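The Sleep Retreat That Kept Me Up

I paid 370 dollars to be taught how to lie down. The course was called Praltano, it ran for two nights in a converted shearing shed outside Carnmont, and I went because I'd been waking at 3 a.m. since December and had run out of free advice.

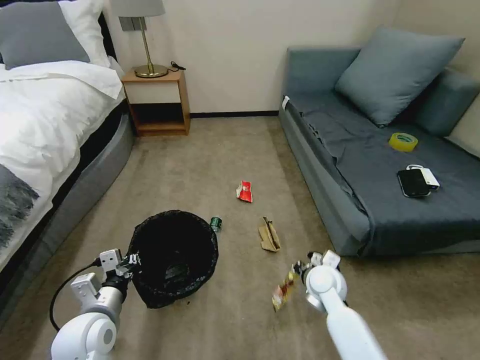
2 min read

My complaint isn't with the people, who were kind, or the soup, which was excellent. It's with the notion that sleep is a skill, and that those of us who are bad at it haven't been practising. At Praltano we practised. We breathed through one nostril and then, when we'd earned it, the other. We wrote our worries on brown paper and fed them to a brazier. We were each given a ring that glowed in the dark and awarded us a score in the morning.

I got 68. I had felt fine until I saw it. By breakfast I was exhausted, and jealous of a retired couple from Totorness who were trying not to look smug over their muesli.

My grandmother slept like a felled tree for most of her life and couldn't have told you her score. She had a hot water bottle and a dull book. If the wellness trade could find a way to put a subscription on a dull book, it would, and I suspect someone at Unnithan, which makes the ring, is working on it now.

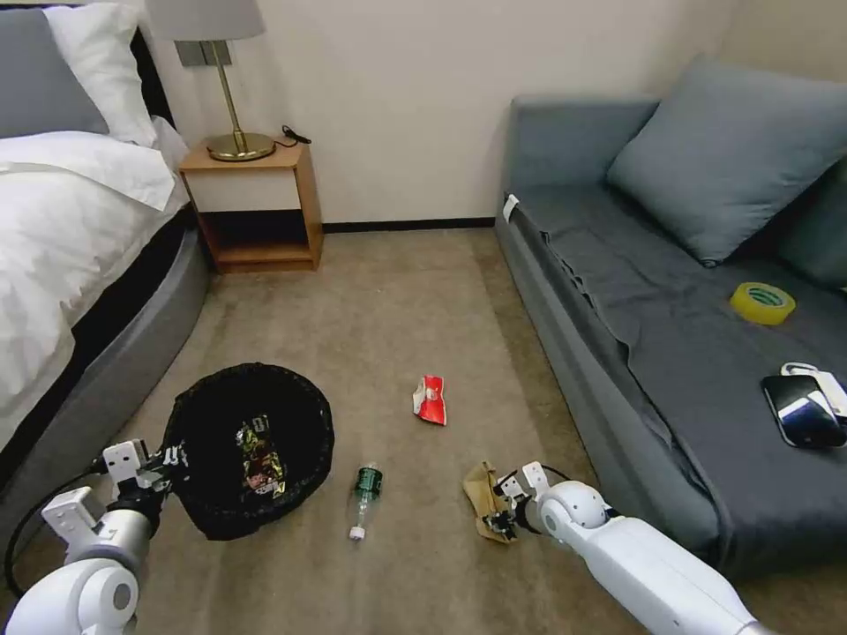

One reader of an early draft, Unnithan ring on finger, objected that the score had got her to give up the second glass of wine, and wasn't that worth something? Fair enough, it was. She added that I sounded like a man who hadn't slept.

I'll grant her the wine. But she could have had that tip from any GP, and she wouldn't have had to charge it overnight. What bothers me is the marking. Put a grade on anything and half of us will lie awake trying to improve it, and a bed is a poor place for ambition.

I posted the ring back in its little felt pouch. They've emailed since to say my sleep journey is paused.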